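Workshop Practice 1
Unit 4 handout: Screwdrivers – selection, grip and care
Revised Mar 27, 2025

Read before the bench session. Bring the torque record sheet from Unit 3.

4.1 Parts of the tool

A screwdriver has three parts that matter for this unit: the handle, the shaft and the tip. The handle sets how much torque the hand can apply. The shaft carries that torque to the tip and sets the reach. The tip transfers it to the fastener. Most damage to fasteners in this workshop comes from a mismatch at the tip, and most damage to screwdrivers comes from using the shaft as a lever.

Some handles have a collar at the shaft end, a raised ring that stops the fingers sliding forward when axial load is applied. Keep the thumb and forefinger behind it for driving. For the last part of a turn on a small screw, the forefinger may move onto the collar for finer control.

4.2 Shaft length

A longer shaft does not increase torque. For a given grip force, torque depends on the radius of the handle. The long shaft is easier to keep in line with the screw, and small errors in hand position produce a smaller angular error at the tip. The short shaft fits confined spaces and flexes less in torsion, but it tolerates less sideways movement of the hand.

Drivers in the Kosteck rack have shafts up to 200 mm. The Girard set holds the short ones. Do not mix the two sets; they are ground to slightly different tip widths and the size chart on the cabinet door applies to Kosteck only.

4.3 Tip types

Slotted. The blade should fill the slot in both width and thickness. A blade that is too narrow loads the slot near its centre and raises a burr. A blade that is too wide marks the work surface around a countersunk head.

Phillips. The flanks are tapered, so the driver tends to climb out of the recess as torque rises (cam-out). Axial force must increase with torque. Sizes in use here are 0, 1 and 2.

Square (Robertson). The recess has a slight taper and holds the screw on the driver. Cam-out is low. Used on all the Lovach cabinets and on the bench frames.

Hex and six-lobe. Near-vertical flanks, very low cam-out. Check the depth of engagement before applying load, especially where the recess has been painted over.

4.4 Worked calculation

A handle has a diameter of 32 mm. The hand applies a total tangential force of 300 N, distributed around the handle. Find the torque.

Radius = 16 mm = 0.016 m
Torque = 300 x 0.016 = 4.8 N m

Repeat for a precision handle of 20 mm diameter at the same force:

Radius = 10 mm = 0.010 m
Torque = 300 x 0.010 = 3.0 N m

The smaller handle gives 62.5 per cent of the torque. In practice the difference is greater, as the hand cannot apply the same force to a small handle. A sweaty or oily grip reduces both values.

4.5 Holding and passing

A screwdriver is held by the handle. The free hand may steady the shaft near the handle at the start of a turn, but is kept away from the tip. Never hold the work in the palm while driving into it. Use the vise, or the Trernatby clamp for round stock.

When passing the tool to another person, bring it to roughly level, with the handle toward the receiver. Do not let go until the receiver has closed a hand on the handle and taken the weight. With a light driver the change in weight is hard to feel, so look as well.
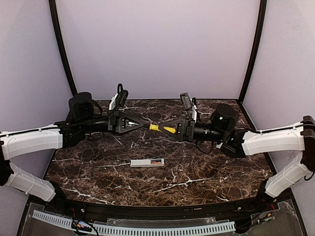 Chidubem Ogunleye asked at the December session whether the handle-first rule still applies when the receiver is up a ladder and can only reach down with one hand. It does. The person on the floor holds the shaft well back from the tip and raises the handle to the receiver's hand. If the reach is too great, send the tool up in a pouch – do not toss it.

4.6 Inspection

Inspect before use and again before returning the tool to the rack.

Tip: look for rounding, chips and twist. A twisted slotted blade is visible when sighted along the shaft. Rounded Phillips tips are scrapped. Slotted tips may be reground by the technician only, as heat from the wheel softens the steel.

Shaft: roll it on the surface plate. Visible wobble means it is bent. Do not straighten it.

Handle: check for cracks, and for looseness where the shaft enters. Twist the two against each other by hand. Any movement is a reject. A coloured plastic handle is not evidence of electrical insulation; insulated drivers carry a rating mark and have a sleeve along the shaft. They hang on the separate board and are not used for general work.

4.7 Bench exercise

Work in pairs. Each pair takes one slotted and one Phillips driver from the rack and the hardwood test block.

1. Inspect both drivers and record the result.
2. Drive the slotted screws by hand into the pilot holes. Stop when the head is flush.
3. Back them out. Examine each slot under the bench magnifier for burrs.
4. Repeat with Phillips screws, first with the correct size, then with one size down. Record the point at which cam-out begins.
5. Exchange drivers with your partner by the method in 4.5 between steps.

Sheets go in the tray by the door. Unit 5 covers wrenches and sockets.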